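Hands on with the Clasent hand-held gripper, from the Valell open day

Quick writeup, typing this on the train home so forgive the spelling. Went to the open day at Valell in August, mostly to try the Clasent. If you don't know it: a hand-held gripper with a camera on it. You hold it, do the job, it records what you did, and the recording is used to teach an arm the same job. No arm needed while you record. That's the pitch anyway.

Doors at nine. Coffee fine. Parking terrible, go by train.

First talk was Usha Acharya on cloth handling. Good talk, too short. Main point was that fabric is where most grippers get shown up, so they made it the demo instead of the usual blocks and cups. Brave. Then straight to the tables, sign up on a sheet, wait your turn. I waited 40 minutes and would've waited longer.

So, the tool.

Weight. Lighter than I expected, but the weight sits forward. Fine for the first few goes, then your wrist starts to complain. Nidia Agudelo was running my table and told me to keep my elbow tucked in. Helped. I still swapped hands twice, and the trigger is clearly made for righties. Lefties, try before you buy.

Trigger. Best part. Long smooth pull, fingers follow it closely, no lag I could feel. Half pull gives you a half closed gripper and it stays there as long as you do. The old Trukach I have at work is more or less open or shut, so this was a treat.

Fingers. Plain black blocks with flat faces, holes in the top rim. Nidia says you can swap them for other shapes, didn't get to see that done. They open nice and wide. Flat faces are great on anything with an edge to grab and not so great on cloth lying flat on a table, which is of course what they'd put in front of us.

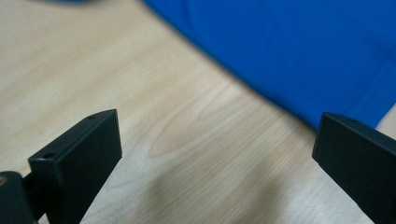
My first three tries at a fold were bad. Came in too steep, pinched nothing, tried again, pinched a bit and lost it halfway over. What worked in the end was coming in low and slow and pushing the cloth a little so it bunched up, then closing on the bump. Once I had that it was easy enough. The guy after me, Ekrem Taşdemir, got it on his first go and was very nice about it.

You do have to unlearn things. I kept wanting to smooth the cloth with my other hand. Not allowed, the arm won't have another hand. Also kept looking at my own work from above when I should of been thinking about what the camera gets. Keep the tips in view, keep your free arm out. Slow down at the start and end of every take. After a while it becomes habit.

Software. Weakest bit by far. Start and stop is a button on the grip, good. But the only sign you're recording is a small light on the side facing away from you, and I did one whole take with nothing saved. Nidia had to tell me. A beep would fix it. I said so on the feedback card, in capitals.

Playback on the laptop is clear and quick. You can throw out a bad take with one key. Labeling is clunky, you type the task name every single time. Come on.

After lunch, the arm. Manaia Tautahi ran this part. Arm had been taught on 200 folds recorded with the same tool over the previous weeks. It got 7 out of 10 while I stood there. Slow, a lot slower than a person, and one of the misses was ugly (dragged the whole cloth off the table, big laugh from the back row). Manaia just reset it and carried on, no excuses. Liked that. Too many open days only run the thing that works.

Asked about a different cloth, thicker. Answer was more or less "it'd need more recordings." Fair enough, but would've liked to see it try.

Price. Wouldn't give one on the day, "depends on the package". Always annoying. Battery, they claim a full afternoon, I can't check that from one session.

Good: trigger, wide opening, easy to pick up, quick playback
Bad: front heavy, recording light in a dumb spot, labels, no price
Missing: a wrist strap. It really needs a strap, I nearly dropped it handing it over

Would I buy one? For a lab or a shop that's already got an arm and somebody to look after the data, yes I think so, if the price is sane. For a hobby bench, no, too much setup aroudn it. I'm going to ask for a loan unit and run it on our own parts for 2 weeks, will update this page if I get one.

Four out of five for the tool, three for the software. Open day itself gets a four, more chairs next time please.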